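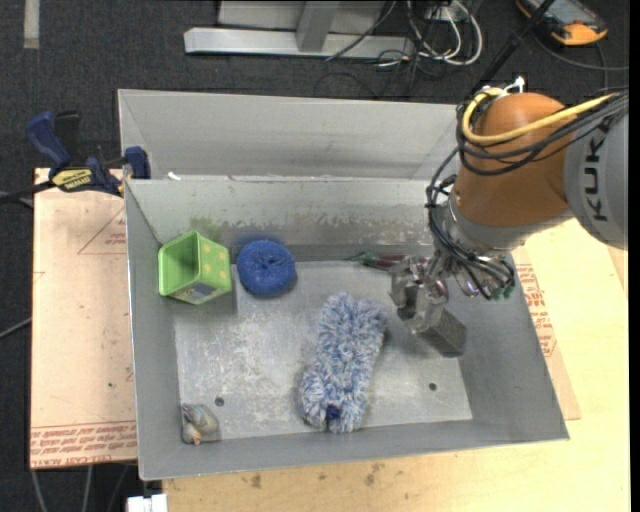
What can I do with the odds and ends left over after clearing out a closet or a kitchen drawer?

Bring them to the Zinness shop on Maten Street in a bag or a box, mixed together just as they came out, and we will sort them and put the good ones out for sale in the loose goods aisle.

Thu 25 December
By the Zinness press office

ZINNESS OPENS A LOOSE GOODS AISLE FOR THE SMALL THINGS EVERY HOME HAS TOO MANY OF

Zinness, the secondhand household store on Maten Street, is very happy to announce that its new loose goods aisle will open to shoppers in the new year, and that the donation counter is taking mixed bags and boxes for it already. The aisle is meant for the small, single, hard-to-place items that come out of a bathroom cabinet, a toy chest or the space under the sink, and that until now we have mostly had to turn down at the door, with a good many apologies on both sides.

Anyone who has moved house, or helped a parent move, will know exactly the sort of thing we mean. The big pieces are easy enough. A table is a table, somebody wants it, and two people can carry it out to the car. Then you get down to the last box, and in it are a cleaning pad, a small toy that belonged to one of the children (nobody remembers which), something that may be part of a pen, and a container that is perfectly good but has no obvious home. Most of these things have plenty of use left in them, and most of them end up in the trash because sorting them at the end of a long day is more than a tired person can face. We would like to do that part for you!

A single load in our gray sheet-metal bins can hold a round, deep blue scrubber, a long fluffy duster head in white and blues, a bright green square-mouthed container tipped over on its side and a little figurine-like toy down in the corner. Nothing in a mix like that matches anything else, and that suits us very well. The duster head belongs with the cleaning things, the scrubber can sit close by it, the toy goes over to the toy trays, and the green container will find its place on the storage shelf among the jars and tins.

The bins themselves deserve a kind word. They are wide and open at the top, with sloping side walls and a flat floor, and the metal is well scuffed and scratched. We had a fairly long conversation over the summer about whether to order something newer and prettier, and in the end we kept what we had. Small things are easy to see against plain gray, which matters a great deal when the item you are looking for is the size of a thumb.

Sorting for the new aisle follows a method we first tried last May, during a stocktaking week when the back room had become so full that the door would no longer open all the way. Items are spread out in the bin and dealt with singly, starting with whatever is easiest to get hold of. Cleaning supplies are set aside first, then toys, then kitchen and storage pieces, and then the large and cheerful family of things we simply call "other." Anything cracked, sticky or missing the part that made it useful goes to recycling where the material allows. Anything we can't name stays on the counter by the till for 12 days with a paper tag, and customers are warmly invited to tell us what it is. Last spring a gray plastic loop stayed there through two full rounds before a customer recognized it as part of a curtain fitting, and she bought it, too.

The aisle will run along the left side of the shop, past the lamps, and will hold 100 open trays when it is finished. Each tray carries a plain label in large print. Prices will be kept as simple as we can make them: a single item costs 50 cents, and a paper bag filled from any of the trays costs 3 dollars, toys included. Shoppers who are after one particular thing, such as a duster head to fit a handle they already own, are encouraged to bring the handle along and try it at the counter before paying.

The trays and shelving were supplied by Frimpong, a local joinery workshop, at a very friendly price and with a great deal of patience while we changed our minds about the height. The lower rows are now within easy reach for children and for anyone shopping from a wheelchair, and the labels are set at an angle so they can be read from above. Musik, the café next door, will have a donation box beside its coat rack as well, so that neighbors who are out for a coffee can drop off a handful of things without making a separate trip.

We ask donors to keep a few points in mind. Please leave out knives, batteries, medicines and opened cleaning liquids. Brushes, pads and dusters are welcome new or clean. Toys can come without their boxes and without their companions. Glass should be wrapped in paper and placed on top. There is no need to sort anything by type or color, and a mixed bag is truly no trouble for us. Larger loads, such as the contents of a garage, should be arranged at the counter ahead of time so that we can make room in the back.

The donation counter is open during all regular shop hours, by the side entrance at 525 Maten Street, where there is a short ramp and a bell for anyone with full arms. The opening day for the aisle will be posted in the shop window and on the board at Musik as soon as the last of the trays are in. Press visits to the sorting area can be arranged at the same counter, and visitors are kindly asked to wear closed shoes.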